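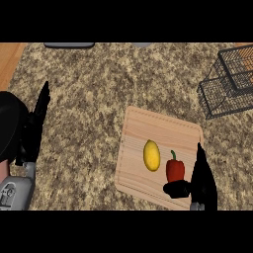 Page 3

Forum Disto > Apprentissage par imitation > Simulation

Sujet : Entraîner en rendu seul, votre avis sur ma méthode ?

tyagi_lab
Inscrit : avril 2021
Messages : 148

Je reprends le fil, parce que la page 2 est partie sur les licences et que ma question de départ s'est perdue. Je précise que le français n'est pas ma langue maternelle, merci de me corriger si une phrase n'est pas claire.

La tâche est la suivante : deux bras, un plan de travail en granit, une planche à découper avec un citron et un poivron rouge, un panier en fil noir. La consigne donnée à la politique est « mettre le poivron dans le panier ». Le bras gauche n'a rien à faire dans cette tâche, mais il reste dans la vue et dans le vecteur d'action. Sur la vue que j'ai mise, le doigt horizontal de la pince droite est contre le bas du poivron.

J'ai 680 démonstrations, toutes en simulation. Je compare deux entraînements : le premier avec les actions des deux bras, le second où je masque la perte du bras gauche quand la consigne ne le concerne pas. Avec le masque, j'obtiens 148 réussites sur 200 essais. Sans le masque, 111. Les positions de départ sont les mêmes dans les deux cas.

Ma question : est-ce que cet écart vient vraiment du masque, ou bien est-ce que je mesure autre chose ?

granit_gris
Messages : 1 902

Combien de graines ? Avec une seule, je ne regarderais même pas le tableau.

tyagi_lab

Trois graines pour chaque entraînement. Les chiffres que j'ai donnés sont ceux de la graine médiane. J'aurais dû l'écrire tout de suite, pardon.

pince_parallele
Messages : 417

Moi je trouve le résultat crédible. Nous avons vu la même chose sur Uletti, avec une tâche de rangement : le bras inactif apprend de petits mouvements qui viennent des démonstrateurs, et ces mouvements coûtent de la capacité au modèle pour rien. Le masque est une bonne idée, et elle est simple.

Par contre, que fait ton bras gauche pendant l'évaluation ? Si la perte est masquée, sa sortie n'est plus contrainte. Il peut aller n'importe où.

tyagi_lab

Pendant l'évaluation je le bloque à sa position initiale. C'est un choix que j'ai fait pour la sécurité, en pensant à un futur passage sur le robot réel.

granit_gris

Alors tu as ta réponse, et elle ne me plaît pas beaucoup. Tu compares un modèle à bras libre avec un modèle à bras bloqué. Il y a deux changements en même temps. Il te faut la troisième condition : sans masque à l'entraînement, et bras gauche bloqué à l'évaluation.

pince_parallele

Je ne suis pas tout à fait d'accord. Si on bloque le bras d'un modèle qui a appris à le bouger, les images et la proprioception sortent de la distribution des démonstrations. On risque de pénaliser ce modèle pour une autre raison. La condition est utile, mais elle n'est pas neutre non plus.

granit_gris

Elle n'est pas neutre, d'accord. Je préfère quand même l'avoir que de ne pas l'avoir.

mailles_noires
Messages : 63

Bonjour à tous, je lis ce fil depuis la première page. Une remarque sur la scène : le panier est en grillage et l'on voit le granit à travers. Chez nous, avec le simulateur Adcombe, les échecs étaient concentrés au moment de la dépose, quand un doigt accrochait le bord du panier. Est-ce que tu as séparé les échecs de saisie et les échecs de dépose ? Si le bras gauche est la cause, je m'attendrais à des erreurs réparties sur toute la trajectoire.

tyagi_lab

Je ne les ai pas encore séparés, mais les vidéos sont conservées. Pour la saisie, j'ai déjà remarqué que la pince pousse parfois le poivron avant de fermer. J'ai compté ces essais comme réussis si le poivron finissait dans le panier.

mailles_noires

Cela me semble correct, à condition que ce soit écrit dans le protocole.

pince_parallele

Et le citron ? Une politique qui touche le citron en passant, tu la comptes comment ?

tyagi_lab

Comme réussie, tant qu'il reste sur la planche. Je comprends que c'est discutable.

granit_gris

C'est discutable, oui. Donne les deux taux, strict et large.

tyagi_lab

Entendu. Je lance la troisième condition ce soir avec les mêmes graines, et je publie le tableau ici avec les échecs séparés par phase. Pour le robot réel, il faudra attendre le mois d'août, la salle n'est pas disponible avant.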